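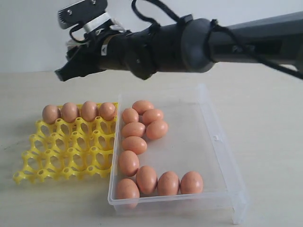 Work done in the reporting period

This is the second progress report of the project Semix, which is financed by the Hellwig fund and carried out at our workshop in Gosen. The first report described mainly the purchase of equipment and the hiring. The present one covers the months until the end of May and is about the teaching itself, that is, how a person shows the arm to take eggs out of a flat container and place them in the cells of a plastic tray.

As the fund knows, the partner for the later trial is the packing station at Stostside. The station packs for small farms, and the eggs arrive there in mixed sizes. The large lines are made for large batches of the same size, and for small mixed batches people still do the filling by hand. We want to find out if a general arm can learn this from people who are good at it, without a programmer who writes every motion.

In this period we recorded demonstrations in two ways. The first way is hand guiding. The operator holds the arm near the wrist and leads it to the egg, closes the gripper with a button, and leads it again to the tray. The second way is remote control. The operator sits at the side with a small input arm, and the arm on the table follows. Both ways were foreseen in the application, and it was left open which of them would become the main one.

We have now decided for remote control, and I would like to explain the decision in some detail, as it has consequences for the budget.

Hand guiding is quicker to learn. A new operator understands it in a few minutes and has no fear of it. But the hands and sleeves of the operator come into the view of the cameras, and the learned program later sees pictures without hands and does not recognize the situation so well. Also the operator pushes the arm with more force than is good when the gripper is already touching an egg. We broke more eggs in hand guiding than in remote control, and nearly all of them at the moment of placing, when the person pressed down to be sure that the egg was sitting in its cell.

With remote control the first hour is difficult. The operators said that they do not know how deep they are, especially at the back row of the tray, and they make many small corrections. After practice this gets much better. The recordings become calm, and they contain only what the program will also have at its disposal later: the camera pictures, the position of the joints and the opening of the gripper.

Recording procedure

It took us some time to find a procedure which all operators follow in the same manner. At the beginning each one had their own habit. One operator filled the tray from the front, another began in the middle, and a third took always the egg that was nearest to the gripper and put it in whatever cell was nearest. All of these are reasonable for a person, but when they are mixed in one set of recordings the program hesitates between them. We saw the arm stop above the tray and move a little to the left and a little to the right, as if it could not choose.

Since then the rule is that the back row is filled first, starting from the corner on the side away from the container, and only then the next row toward the front. The reason is a practical one. If the front rows are full, the gripper must pass over them with an egg to reach the back, and a low pass can touch the eggs which are already in place. The choice of the egg in the container is left free to the operator, with one exception. Eggs which lie tight against the wall of the container are to be taken as they come and not pushed to the middle first. In our early recordings the operators liked to roll such eggs away from the wall with one finger, and the program learned the rolling very well and the picking rather badly.

A session has 40 demonstrations, and after 20 of them there is a break. We tried longer sessions in the first weeks. The quality went down clearly in the last part, which one can see in the recordings as faster approaches and more second attempts at the grip. The break is now fixed, also when the operator feels fine.

Every demonstration begins from the same posture of the arm, with the gripper closed and away from the tray.
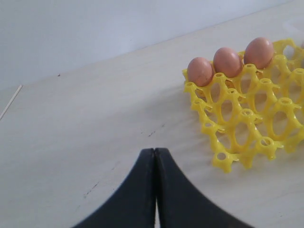 We introduced this starting posture after the first training run, in which the arm behaved well if it began close to the container and poorly from other places. For each new demonstration the tray is also turned and shifted a little by hand, and the number of eggs which are already in it is changed. In this way the program must look where the tray is and cannot simply repeat a path. The operators would prefer to keep the tray straight in front of them, and I have to repeat the request from time to time.

Failed attempts are not deleted. If the egg slips and the operator recovers it, the recording is kept and gets a mark. If the egg is broken, the recording is stopped and kept in a separate folder. We do not use the separate folder for training at the moment, but it has been useful when we wanted to understand at what opening of the gripper the slipping begins.

The people who teach

We have five operators. Two of them are from our own workshop and the others come from the packing station, for which I thank the management at Stostside. I had expected that our own people would be better, because they know the equipment. For the handling of the input arm this was true in the first days. For the handling of eggs it was not. The operators from the station approach an egg in a different way. They look first how it lies, turn the wrist before they go down, and then go down only once. Our own people went down first and corrected afterward, and this costs time and also brings the fingers against the neighboring eggs.

We have therefore asked the station operators to write down their advice, and it is now part of the instruction sheet. I copy the most important points as they stand there:

Turn before you go down.
When the egg is lying, grip it across the short side.
Do not close more when you feel it holds. Stop there.
Over the tray, wait until the egg is still, then lower.
Open slowly. A fast opening throws the egg against the post.
If you are not sure, go up and begin again.

The third point deserves a remark. In remote control the operator does not feel the egg. The word "feel" in the sheet means that the operator sees the egg begin to move with the fingers in the picture of the wrist camera. We have ordered an input handle with a simple force feedback, and it will be tested in the next period. The costs are inside the approved amount for small equipment.

State of the training

Three statements can be made at present with good confidence. The arm finds the tray in all positions that we normally use. It picks eggs which lie freely in the container without much trouble. It places them well in cells which have no neighbor yet.

The weak points are also known. Eggs in the corners of the container are often missed, as the gripper comes down too near to the wall and the fingers cannot open. The clear plastic makes this harder, we believe, because the edge of the wall is difficult to see from some angles. We considered painting the edge or using a colored container. The station, however, uses clear containers and does not want to change them, so we have decided to stay with clear plastic and to record more demonstrations for the corners.

The second weak point is the placing next to an egg that is already in its cell. There the space between the eggs is small, and the open fingers need room. Our operators solve it by rotating the gripper so that the fingers stand along the gap and not across it. The program does this sometimes. It depends, as far as we can see, on how the tray is turned, and the turned positions were not represented equally in the recordings. A special series for this case has begun.

I must also report a delay. The cables along the arm were at first fastened too tightly, and one of them was damaged at the joint when an operator led the wrist far around. The replacement and the new fastening cost us six working days, in which no recording was possible. The cables now have more slack, and the sheet includes a check of them before each session.

Changes compared with the application

The comparison of the two teaching methods was planned for the full duration of the project. We ask for the agreement of the fund to end it now and to use the remaining hours for remote control only. The material from hand guiding is stored and can be given to the fund on request. I do not ask for additional money. The hours move from one work package to the other, and the table in the annex shows the shift.

The trial at Stostside remains in the plan as written. The station has reserved a table next to the hand packing places, and the station operators would teach there on their own shift. One question is still open, namely who may stop the arm and who is responsible for it outside of our working hours. The safety officer of the station has received our draft and we are waiting for the comments.

Next steps

Until the following report we intend to finish the series for corners and for neighboring cells, to repeat the training with both, and to test the new input handle with all operators. The size of the eggs will then be mixed more strongly, with material that the station collects for us. If the comments on the safety draft arrive in time, a first visit with the arm at the station will be prepared in the same period; otherwise it moves to the beginning of the next one, and I will inform the fund in writing.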